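3.2 Furnishing the table room

Of the four rooms we prepared, the table room is the one we came to know best, and we hope the reader will forgive us for spending a little longer on it than on the others. The question behind this part of the study is a homely one. When people sit down to handle small, light, everyday things on a table, how much do the table and the things standing near it matter to them? Earlier work on domestic settings tends to treat the furniture as a backdrop, and for many purposes that is perfectly reasonable, but our own pilot sessions in May left us with the feeling that a person who is comfortable in a room goes about tidying it quite differently from one who is merely visiting.

We therefore set out to make a corner that somebody might like to sit in. The walls and the furniture were kept white, or very nearly so, and the color was left to the flowers and greenery. The table was chosen from the Zutwood catalog after two smaller ones had been tried and sent back (both were handsome, and both were far too narrow once two elbows were on them). The chairs came from Rakotico. The shelving was already in the building when we took over the space, and Henryk Zawadzka, who arranged all four rooms, argued warmly for keeping it, on the grounds that shelves with something on them make a place look lived in. We came around to his view within the first week.

The tabletop itself was kept nearly bare. We had begun with a generous spread of objects, following the Assefa list of common household items, and found that participants spent much of each session simply moving things out of their own way. Reducing the spread to a single light object at a time made the sessions shorter and a good deal more pleasant, and it let us see how each person approached something soft and crumpled that has no obvious top or bottom. The decorations stayed on the ledge and the shelves, well away from the work. Figure 4 gives two views of the table room.

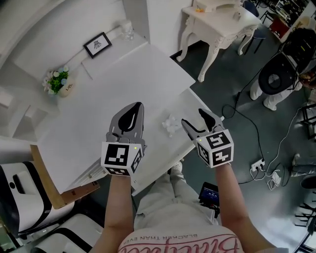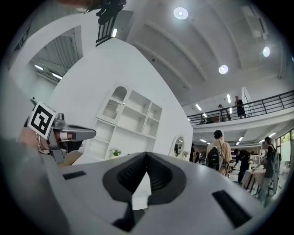
Figure 4. The table room, with its white furnishings and flowering decorations.

Do decorative objects near a work table distract people from tidying it? In our sessions they made very little difference to the tidying, although participants did mention them often and fondly in the conversations afterward.

That answer deserves a little unpacking. Across the table room we logged 186 sessions, which together yielded 2623 separate pickups of a light object. In 72 of those sessions the participant said something about the flowers, the plant or the shelves without being asked, most often while settling into the chair, and the remarks were nearly always kind ones. We compared these sessions with the rest and found no slowing in the handling of the objects, and no greater number of drops. What we did find was that people who had remarked on the room were more inclined to put the last object down neatly, squared to the edge of the table, before getting up.

We would not want to lean on this too heavily. People who notice flowers may simply be people who like things neat, and our interviews, which followed the Plelumell protocol and ran to a page or so each, were never designed to tell the two apart. The seating may also have played its part, as several participants told us they would have preferred a lower chair. A second round, with the same table and the shelves cleared, would be needed to settle the matter, and we return to the plans for it in Section 5.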